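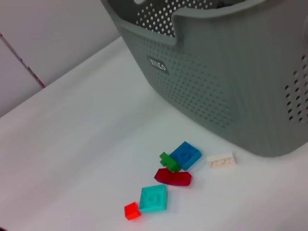 *The gray basket, WINCO label facing out*

**stikus44:** Small round holes on the front, big ovals on the side. Socks leave by the ovals. Lost 2 in July.

**yammine_29:** Put the small stuff in a mesh bag. Also, get it off the table, you eat there.

**stikus44:** I fold there. I eat over the sink like an adult.

**samico:** Disagree on the bag. Holes are the whole point — damp towels need air. Buy longer socks.

**Þröstur Stougaard:** Line it with a pillowcase. Pale gray, like everything else in my laundry by now.
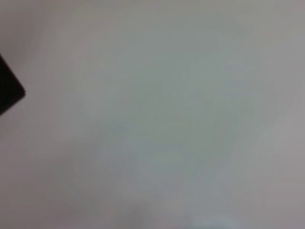
### Re: pillowcase liner

**yammine_29:** So, a bag.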